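Patterned table covering

A patterned table covering is a sheet of material, printed with a repeating design, that is laid over or fixed to a tabletop to protect it and to change its appearance. The term takes in loose cloths, coated cloths, plastic sheets and adhesive films. Printed table surfaces, in which the design is part of the top itself, are usually treated together with coverings because the same patterns are used for both.

Materials

Woven cotton and linen are the oldest base materials still in common use. They absorb spills and have to be washed. Coated cloth has a fabric backing and a wipeable face. Plain plastic sheet has no backing, lies flat under its own weight and tends to keep its fold lines for several days after unpacking. Adhesive film is thin and takes on the texture of whatever is under it, so the top has to be filled and sanded first.

Pattern

Leaf designs are among the most widely sold. Ferns, sprigs and single leaves are drawn in one muted color, often gray or green, on a pale ground, with dots or small berries in a second color filling the gaps. The distance after which the design starts again is called the repeat. A repeat of 64 cm is common on wide rolls – shorter repeats are easier to match at a seam but look busier on a large table.

Scattered patterns hide crumbs and light scratches better than plain colors do. They also make small items harder to find. Clear bottles and pale objects stand out least on a gray and white ground, while a strong yellow remains easy to see.

Fitting and care

Loose coverings are cut with an overhang of 4 to 5 inches on each side. Film is cut flush or wrapped under the edge. Coated and plastic surfaces are wiped with a damp cloth and mild soap. Solvents lift the print.

Leaf print on a tabletop, with a bottle and small objects:
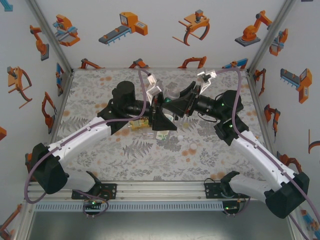

Imtiaz Haque: The care section should mention hot pans. Mild soap never hurt my fern print, but one saucepan left a shiny ring in it that no cleaning has shifted.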